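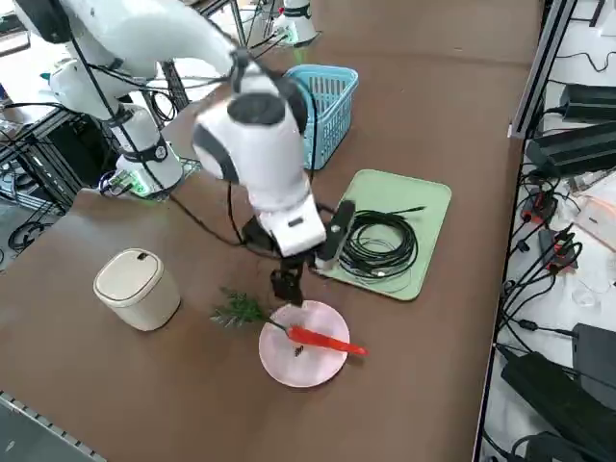 Check the cable before you blame the gripper, Josefien Verbeke told me on my first morning, and I wrote it on the inside cover of my logbook and then ignored it for nearly a month. So this report is partly about that month.

My project was to take over the care of the two-arm table cell in our lab: set it up properly, keep it running, and leave behind a maintenance routine that the next student could follow without ringing me. I had never looked after a machine bigger than a bicycle. The cell is two white arms on one long brown table, and the jobs it practises are kitchen and tidying-up things, like lifting a utensil off a plate or clearing up a bundle of cable. My share was the nearer arm. Pichit Khamphan had the far one and we swapped notes (and complaints) over lunch.

Setting up

The base was already bolted down when I arrived, so I began with levelling. Then came the connectors low down on the base, which I took out one at a time, labelled and pushed back in. They sit in a tight little cluster and it is very easy to knock one while you are reaching for its neighbour. I knocked two.

After that I set the safe heights. The lab had been using one lowest point for the whole table, which is fine until you put a tray in one place and a plate in another. I gave each its own floor height. It took most of an afternoon and I was really pleased with it! When the jaws hang just over the plate now, I don't hold my breath any more.

I also cut the speed for anything close to the table. The old setting was 800 mm per second and I brought it down to 300. Pichit thought that was a bit timid, but he has since copied it.

The fault

In November the gripper started missing its close command. It would travel down, stop where it should, and then do nothing. It happened on maybe one run in ten, always after a long reach across the table, never on the short moves. I took the gripper off, cleaned it, put it back and ran it again. Same thing. I swapped it for our spare, a second-hand one from Lambrechts, and that did it too, which should have told me something.

I finally went back to the inside cover of the logbook. The cables run along the outside of the upper link, and on ours the ties had been pulled too tight near the elbow. On a long reach there was no slack left and the plug at the wrist end was being tugged – only a bit, but enough. I cut the ties, left a loose loop at the elbow, and refastened everything with soft straps. Then I ran 105 long reaches in a row and logged each one. No missed closes.

Cleaning the gripper did no harm, I suppose, but I'd lost days to it.

Power supplies

This is the part I'm least proud of. The bench behind the aluminium frame is where the power adapters end up, and to my eye they all look alike. One evening I pulled the wrong one and shut down something of Pichit's halfway through a run. We've started tagging both ends of every lead with the same coloured tape, though the far corner of the bench still needs doing. I would like a proper rack there, and Cor Smits has a price from Asteck, but it won't come in my time.

The routine I'm leaving

Before the first run: look at the light ring on the base, press each connector home with a thumb, move the arm by hand through its longest reach and watch the elbow loop. Every 18 hours of running: wipe the jaws, check the wrist screws, look for rubbed patches on the cables. After any change to the things on the table: check the floor heights again, even if it's only the tray that has moved.

The full log is in the blue binder with the settings sheet clipped to the front. The spare straps are in the drawer underneath, and we're down to the last packet.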